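Kemulcombe Heat and Power Retrofit
Progress report to the grant office, period ending October

Where things stand

The last report told you the switch from oil to electric heat at Kemulcombe would be half done by now. It is not. Nine buildings have working heat pumps, against a plan of 46 by the end of next summer, and I no longer think the plan is realistic. I would sooner say so now than in the spring, when the money for this stage will be mostly spent and there will be less we can do with the answer.

The nine that are finished are running. Whether they are saving anything is a separate matter. Hundden, the installer, has sent a summary claiming savings in every one of them. I have read it several times and cannot reproduce the figures. It compares a mild month after the work with a cold month before it, and it leaves out the electricity used by the backup heaters. Please do not quote that summary in anything public. We have asked for the raw meter readings and have been told they are being prepared, which was also the wording in the spring.

The substation

Most of the delay sits here. The existing substation can carry the nine buildings and perhaps a few more before the line operator starts to object. Hundden's original survey said there was plenty of room, but it was done from nameplate ratings and took no account of the evening peak, when people come home, turn the heat up and start cooking. Our own loggers show the feeder well into its margin by 6 p.m. on cold days.

The upgrade was meant to be ordered in the first stage. It was ordered in the second, after two rounds of redesign, and the supplier now quotes a delivery window rather than a delivery date. I have stopped putting that window in the schedule as if it were a date. Salo, who were brought in to review the design, think a smaller unit with some load control would do the job sooner and for less. They may be right. They would also be paid to supply the load control, so I have asked for a second opinion before we go any further down that road.

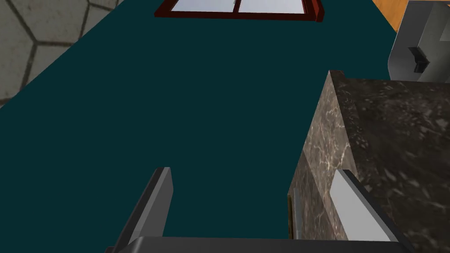 Wako's comment on the draft of this section was that we are being too hard on the survey, that nameplate ratings are what everyone uses at the bidding stage, and that the real mistake was ours in never asking for a winter measurement. I accept the second half of that. The survey fee, though, was priced to include a winter measurement, and it appears on the invoice as a line of its own. We have asked for that line to be credited and have had no reply.

Spending

We are under budget, and I would not take any comfort from it. The money is unspent because the work is not done. If the remaining buildings cost what the nine have cost, the grant runs out well short of the target. Labor is the larger part of the overrun. The older buildings needed new panels and, in two cases, new service cables, and none of that was in the unit price. Hundden argues that these were exceptional cases and that the rest of the stock is in better shape. They said much the same before opening up the first ones.

The contingency has been drawn on once, for the service cables. I do not want to draw on it again until the substation price is fixed.
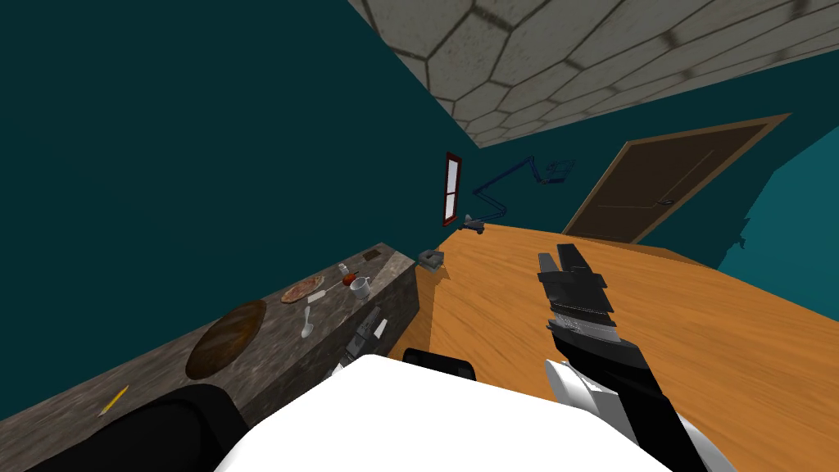
Battery storage

You asked for a view on the proposal to add a 200 kWh battery beside the substation. The case made for it is that it would shave the evening peak and let us connect more buildings before the upgrade arrives. On paper that works. On the coldest evenings, which are the ones that matter, the peak lasts longer than the battery would, and it would have to recharge overnight while the heat pumps are still running hard. The vendor's model uses an average winter day. I have asked them to run it again on the worst five days in our logger data and have not had the result.

My recommendation is to leave the battery out of this stage. If the new run comes back and looks good, we can bring it to you as a separate request with its own budget. I would not want it paid for out of money meant for heat pumps.

Residents

Take-up has slowed. The early households were keen and mostly remain so, though there have been complaints about noise from the outdoor units at two addresses, and one household has gone back to its oil boiler on cold nights. We had described all nine as fully converted. Eight would be fairer, and the public page has been changed to match.

The leaflet that went out at the start promised lower bills. It should not have. Bills depend on the tariff, the building and how people use the controls, and we had evidence on none of those when it was printed. The new version says what the equipment does and what support is available, and makes no promise about cost. Expect fewer sign-ups from it.

What we intend to do before the next report

Get the raw meter readings from Hundden, and hold the next stage payment until they arrive.

Fit separate meters to the backup heaters in all nine buildings, so that one full winter is measured properly.

Obtain the second opinion on Salo's smaller unit and bring you a choice between the two designs, with prices.

Open up a sample of the older buildings before any more unit prices are agreed. Wako has offered to do the inspections and has no stake in the installation contract.

Connect no more than five further buildings until the feeder question is settled.

What we need from you

A decision on whether the target of 46 is fixed. If it is, the grant will need to be larger or the deadline later, and probably both. If it can move, I would suggest setting a new one after the winter readings are in. I know this makes for an awkward gap in your own reporting. A number chosen today would come from the same survey that gave us the last one.

We also need your consent to hold the Hundden payment. The contract allows it, but they have said they will dispute it, and I would like your agreement in writing before the letter goes out.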